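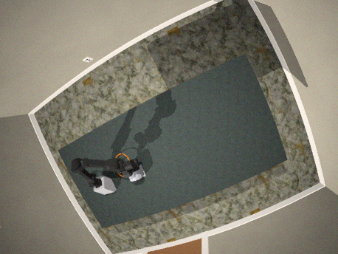

Clonura overhead render, arm and both blocks on the rug

Clonura room randomization results - is anyone else not convinced?

Started by gearlash, in Simulation and Transfer

gearlash
I've read the Rajan write-up twice now and I want to know if I'm missing something. For anyone who hasn't seen it, Bhavana Rajan's group at Nerkon trained a block-moving policy entirely in Clonura, with 917 generated rooms. Every room gets a different floor, wall layout and light. Then they ran 600 test episodes in rooms the policy had never seen and got 161 failures. The claim is that room variety matters more than object variety, and that you can stop fussing over your block models if you spend the effort on rooms.

Look at the render at the top. You've got a blotchy marble floor, a big rug, one hard shadow from the arm running up across the rug, and two plain white blocks. All the richness is in the floor. The thing you actually want the policy to understand is a white box. I don't see how you get from that to "room variety matters more than object variety" when the objects were never made hard in the first place.

Also, all 600 tests are in the same simulator. Calling that "unseen rooms" is fair. Calling it "generalization" in the title is a stretch.

tobermory_k
They do vary the objects. Section 4, second table. Block size and mass are both sampled.

gearlash
Size and mass, yes. Shape, no. Texture, no. A policy looking through a camera can't see mass. So on the visual side the object variety arm of the comparison is "slightly bigger white block, slightly smaller white block." If you compare a strong version of one thing against a weak version of another, the strong one wins. I would be surprised by any other outcome.

pell_mell
I think you're being hard on them. The paper's point is narrower than the title. They say that with a fixed render budget, spending it on rooms gave fewer failures than spending it on blocks. Anybody who has had a policy fall apart after somebody changed the light over the bench knows why that would be useful. Our arm used to work all morning and start missing at 2 pm when the sun came round.

tobermory_k
Same here, with a new tablecloth.

hx_norling
My problem is with the shadows. In the overhead view the arm throws one long dark shadow with clear joint shapes in it. There's a softer patch near the gripper, but the big one is crisp and dark. My lab has two windows and three ceiling panels and I have never seen a shadow like that off our arm. If all 917 rooms are lit that way, the policy might be using the shadow as a pointer to where the arm is. It would do great in every unseen room, too, because the unseen rooms come from the same generator with the same sort of light.

I'd like to see one run with shadows off at test time. It's a checkbox in Clonura. It would take an afternoon.

gearlash
Yes. Thank you. Exactly the kind of thing I mean.

pell_mell
You're both guessing from one render, though. The light is sampled per room. It says so in the appendix.

hx_norling
Direction and brightness are sampled. Read it again, the number of lights isn't mentioned anywhere. I'm happy to be wrong, but the appendix doesn't tell me I am.

dunlin
Long-time Clonura user, for what it's worth. The default room template has one strong directional light and a weak fill. You can add more but you have to edit the template by hand, and in my experience people don't. I can't say what Nerkon did.

What bugs me more is the close-up view. Nearly all the discussion in the paper is about rooms, and then you look at what the close camera gets:
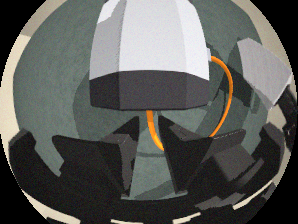

Close view in Clonura, fingers apart, pale block over at the right

dunlin
So how much room is in there? A bit of cream and tan at the rim. The rest is housing, fingers, orange cable and the green surface under it all, plus shadows on that surface. The marble floor, the wall layout, all the stuff that got randomized 917 times, hardly shows up from this close. If the policy mostly leans on the close view for the last part of the reach, then room variety can't be what's helping there. And if it leans on the overhead view, say that, and show the test with one camera switched off.

tobermory_k
OK, that is a better criticism than the shape one. They never drop a camera. I went and checked.

rookwood_ai
I'm new to this, so sorry if it's basic. Would the cable matter? It's the brightest thing in the close view by a mile, and in the overhead one there's an orange loop at the gripper end too. Wouldn't a network just latch on to that?

dunlin
Not basic at all. It could well use it to find the gripper. Whether that's bad depends on whether your real arm has an orange cable routed the same way. Real cables sag and get rerouted with tape. If the simulated one is a fixed mesh, you've handed the policy a very reliable marker that won't be reliable on hardware.

hx_norling
We had a policy in Zurport that failed completely after somebody swapped a blue cable for a grey one. It took us most of December to find it. I would randomize the cable before I randomized another floor.

pell_mell
Sure, but now the list is shadows off, camera dropout, cable color, block shape and real hardware. At some point you're asking for five papers. Their result is one comparison at one budget. I'd rather have that published than sitting in a drawer while they do everything on a forum wish list.

gearlash
I'm not asking for five papers. I'm asking for a title that matches the one they wrote. And I don't think shadows off is optional. If a quick check could sink your main claim, you run it before you post.

Something else. How many training seeds? I couldn't find it.

tobermory_k
8 for the room-heavy condition. The block-heavy condition doesn't say, and I think it was fewer, going by how wide the error bars are.

gearlash
Then I trust it even less. And is the 161 from all of those pooled, or from the best seed?

tobermory_k
No idea. The text reads as pooled to me, but the sentence is clumsy and you could take it either way.

marrow_fen
Coming at this from the Subramaniam baseline side, because I maintain a fork of it. That's the comparison I looked at first. They ran it with the stock settings, which assume a square image. The close view in Clonura is round with black corners. The stock crop either throws away part of the picture or feeds in the black, depending on your version. Look at where the block sits in dunlin's post, way out by the right edge. A center crop could lose it altogether. On my fork you have to turn the crop off or the numbers are garbage.

I'm not saying they got it wrong. The paper just doesn't say what they did, and the baseline number looks low to me.

hx_norling
If the crop was left on, the baseline was half blind during every approach. It would explain the gap between it and both of their conditions.

pell_mell
Fine, I'll give you that one. The baseline gap was the part I found most impressive, so that's annoying.

I still think the room result holds up between their own two conditions, though. Same network, same cameras, same cropping whatever it was. The failures went down. Nothing in this thread explains that away except hx_norling's shadow idea, and a shadow cue would be there in the block-heavy runs as well.

hx_norling
It would be there, but over far fewer floors. Learning to pick a shadow out of any floor could be exactly what the room variety teaches. So you'd get the same ordering for a reason that won't carry over to real light. I can't prove it. My complaint is that their numbers can't rule it out.

pell_mell
Hm. OK, that's a fair version of it. I don't believe it, but I can see why you'd want the check.

rookwood_ai
Are the failures broken down anywhere? Like missed the block, dropped it, never moved?

tobermory_k
No. One number. I'd have liked that too. A miss and a drop are completely different problems and only the first one has much to do with how the room looks.

marrow_fen
Agreed. If most of the 161 are drops then the visual story is mostly beside the point and it's a contact problem. Clonura's contact model is not its strong side with stiff fingers. You can get a block to squirt out sideways if the time step is too long.

dunlin
Can confirm the squirting.

gearlash
I wrote to the contact address on the paper last night and asked four things: shadows off, one camera off, pooled or best seed, and the crop setting for the Subramaniam runs. Left out the cable and shape stuff so it wouldn't look like a pile-on. If I get an answer I'll paste it, provided they're fine with that.

pell_mell
Good. Ask for the failure breakdown too if they write back. And be polite, you come across a bit strong in writing.

gearlash
I was polite. I said "interesting work" and everything.

marrow_fen
I'll rerun the baseline on my fork with the crop on and off this week. It's my own rooms and not theirs, so it won't settle anything about the 600, but at least we'll know how big the crop effect is. Is anyone able to share a Clonura template with more than one light in it? Mine is the default.

dunlin
Sending you one. It has four lights and the fill turned down. It renders slow, so drop the resolution on the overhead camera first.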